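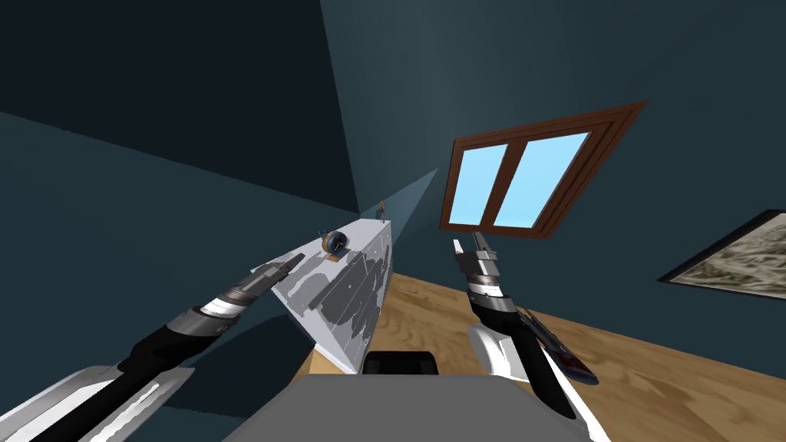

*Two robot arms and a white cabinet, computer rendering.*

**Standidix wins Wirneck signaling order**

INDUSTRY: Standidix has been awarded a contract to replace the signaling on the Wirneck suburban network, the operator confirmed in June. The order covers 23 stations on 4 lines, along with a new control center next to the depot at Yeo. Relay equipment on the oldest line will be taken out first, and trains will keep running during the work apart from late evening closures.

Onboard units will be supplied by Nornari under a separate agreement and fitted to 17 trainsets at Yeo.
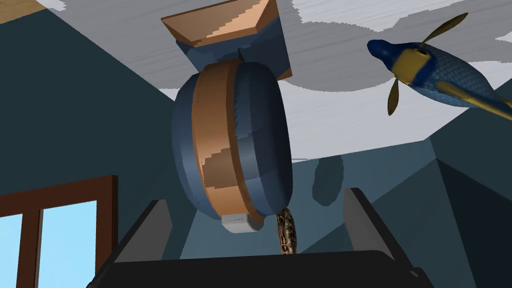 Nornari said in a statement that the first trainset would go into the workshop once the test track has been signed off, and that it did not expect the fitting program to hold up the line closures. The existing onboard equipment will stay in place until each line changes over.

Standidix will also maintain the system for six years after handover. Spare parts are to be kept at Yeo.
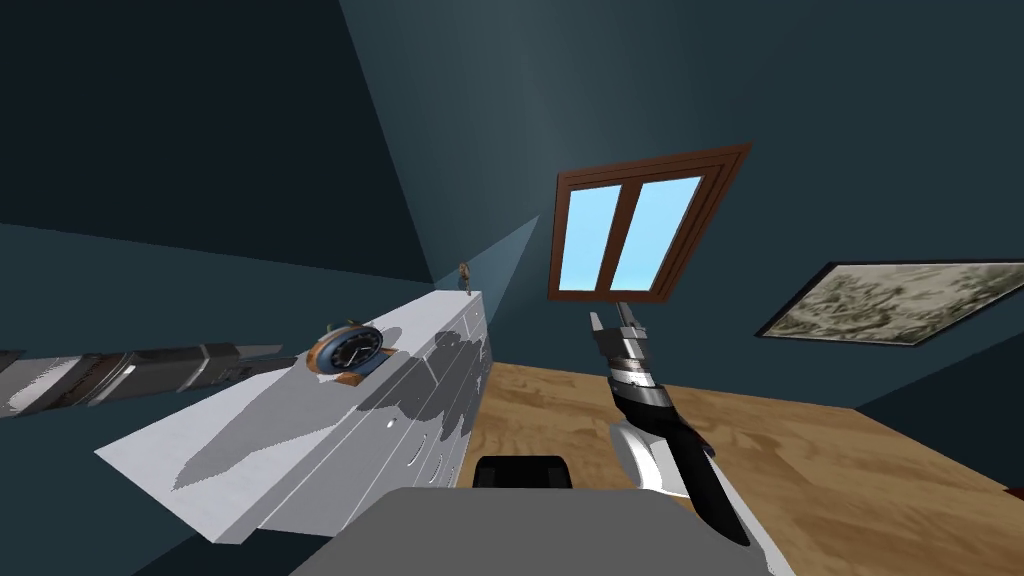
Will the timetable change? The present timetable stays in force until all four lines have been converted, and the operator will then apply for shorter intervals at peak times.

Bids for the matching platform display contract close at noon on the last working day of the month.
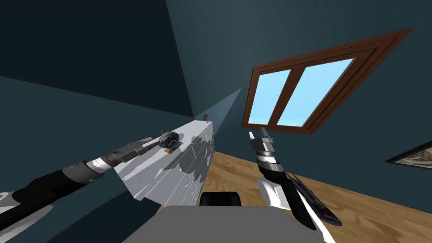
*Rendered view with a dresser and alarm clock.*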